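I sell aprons. I should say that first, because people land on this page from all sorts of searches and some of them want the kind with a joke printed on the front, and I don't have any of those. I have one apron, in four colors and two lengths, and I've been making it in a rented room above a tile shop in Flesedbridge long enough that I can cut the pocket without looking at the pattern.

It's called the Pavis. My sewing partner, Rezaul Nanayakkara, picked the name out of a book about old shields, and I went along with it because we needed something for the labels and the label people were waiting. A pavis was a big shield you could stand behind. This is a big apron you can stand behind while the onions spit. Fine by me!

The Pavis Cross-Back Apron

It's a cross-back, which means no loop around your neck. The straps go over your shoulders, cross between your shoulder blades, and come around to the sides, where they run through a pair of metal rings and tie in front or behind, whichever you like. I tie mine in front and tuck a towel through it. Rezaul ties his behind and then complains that he can't reach the knot.

I got onto cross-backs when I was cooking breakfasts at a place that opened at 5:30 in the morning. They gave us the loop kind, thick canvas, and by the end of a shift my neck felt like I'd been carrying a bucket on it. I switched to an old cross-back that a baker had left on a hook and never went back. It was too narrow, the pockets were in a dumb place (right where you lean on the counter, so everything in them dug into your hip), and the straps slid off if you had shoulders like mine. But the idea was right. Everything about the Pavis started with me fixing that one.

The cloth

The fabric is a cotton and linen mix, 300 grams to the square meter. If you don't think in grams, picture something heavier than a good bedsheet and a lot lighter than jeans. We went up and down on this for ages. Our first batch was 360, and it looked terrific on the hanger, very serious, very workshop. Then I wore one through a hot afternoon of jam making and wanted to throw it out the window. It was stiff, too – it stuck out in front when I bent over, like a sandwich board.

So we came down to 300 and I'm really happy there. It'll stop a splash of hot stock from getting to your shirt right away, it folds up small enough for a tote bag, and it drapes after the third or fourth wash. It's stiff when it arrives. I get an email about this most weeks. Please just wash it a few times! If you still hate it after that, send it back and I'll give you your money.

The thread is polyester, and before anyone writes in, yes, I know. We tried cotton thread. It looked lovely and it popped at the pocket corners.

Colors

Oat – the natural color of the cloth, with little flecks in it. Shows coffee. Hides flour.

Slate – a gray with some blue in it. Our best seller, and the one I wear.

Brick – a brownish red. It runs a bit in the first wash, so keep it away from anything you care about.

Moss – a dark green that photographs badly and looks much better in person. I've tried shooting it by every window in the building. You'll have to trust me.

There used to be a mustard. People still ask. The mill stopped doing it and the replacement they sent was closer to a highlighter pen, so we said no thanks.

Pockets and such

There's one wide pocket across the front, split off center, so you get a big side and a small side. The big side takes a folded towel or a phone or both. The small side is for a thermometer, a pen, a peeler, whatever you keep losing. I put it on the right. Left-handers can ask for it on the left at no extra charge, just write "left" in the order notes.

No chest pocket. I had one on the early ones and every time I bent over the sink something fell in. Wajid Tanoli, who bakes flatbreads down the street and has worn out more of my samples than anybody, lost a good pair of reading glasses into a tub of dough that way, and I took the pocket off the pattern the same week.

The towel loop is on the left hip, stitched into the side seam. It'll take a regular kitchen towel pulled through, or a bottle opener on a clip.

Sizing

Regular length comes to about the knee on someone of average height. Long goes to mid-shin and is what I'd get if you're tall, or if you do pottery, or if you wash dogs (we have a surprising number of dog washers). Both are the same width, and they wrap a good way around the sides. The straps are long and fit a wide range of people. If the regular strap isn't long enough, tell me and I'll cut you longer ones for free. I'd much rather do that than have an apron sitting in your drawer.

Between sizes? Go regular. You can always wear it a bit low. A long one that's too long gets under your feet on stairs.

Looking after it

Wash it warm, with similar colors, inside out if you remember. Regular detergent is fine. Skip the fabric softener, which puts a coating on the cloth so that water beads up on it, and then your apron won't dry your hands anymore – and drying my hands is half of what I use an apron for.

Line dry if you can. The dryer won't ruin it but it'll shrink a little more, mostly in the length. We wash the cloth before cutting, so the worst of that has already happened by the time you get it.

For grease, a drop of dish soap rubbed in with your thumb and left for a while before the wash. For tomato, cold water first. For turmeric, good luck to you. Hang it in the sun and see what happens. Wajid's sample has a turmeric handprint on it that I think will outlive us all.

If you've got more than one on the go, give them a basket of their own and keep it near the kitchen. Mine used to go in with the bedroom laundry and I'd find a wet apron at the bottom of the hamper three days later, smelling like a pond. Something plastic with holes in the sides is best, so the air gets in and a damp apron can't soak through the bottom the way it does with wicker. It doesn't need to be big or fancy.
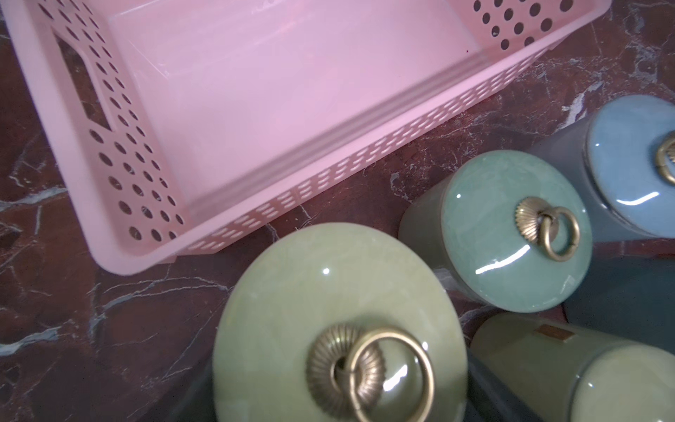
A plain plastic basket with plenty of holes and a handle cutout.

Ironing is up to you. I iron mine before a market and at no other time. If you do it, do it while the cloth is a bit damp, hot iron, and go around the rings.

Repairs

I fix them. If a strap comes loose or a pocket tears, mail it to the workroom (washed, please, please washed) and I'll mend it and mail it back. You pay the postage to me and I pay it back to you. That goes on for as long as I'm doing this. Burns I can patch, and I keep offcuts in every color, even the mustard. The patch will be darker than the rest of the apron if yours has faded. I like how that looks, but say so if you'd prefer the patch on the inside.

February is when most of the repairs come in, I suppose because people clear things out after the holidays, so it's slower then. The rest of the year it takes me 9 days or so from when it lands on my table.

Ordering and shipping

We sew in batches of 100 and when a color's gone, it's gone until the next batch. You can put your email in for a color that's out and I'll write to you when it's back – it really is me writing, so forgive the typos. I don't send anything else to that list.

Orders go out in a paper mailer with no plastic inside. If you need it by a certain date, put the date in the notes and I'll tell you straight whether I can do it. Gift orders can have a handwritten card. Rezaul writes those, his handwriting is far nicer than mine.

Returns are fine inside the first month, washed or unwashed, as long as you haven't cooked in it. If you've cooked in it and something's wrong with it, that's a repair, see above.

For restaurants and cafes, write to me before you order. I can do a lower price on a full batch, and I can leave off our label if you want to sew on your own. The biggest kitchen order so far was for the Dissanayake tea rooms, all Moss, all long, and they sent back photos of the whole crew standing out by the bins in them, grinning. It's taped up over my cutting table.

Any other questions, just ask. I'm at the machine most mornings and I answer mail after lunch.

You might also like

Pavis Half Apron, Slate
Pavis Half Apron, Oat
Ukach Striped Kitchen Towel
Ukach Oven Cloth, Double Thick
Spare Straps, Long
Kids' Cross-Back, Brick
Offcut Bundle, Mixed Colors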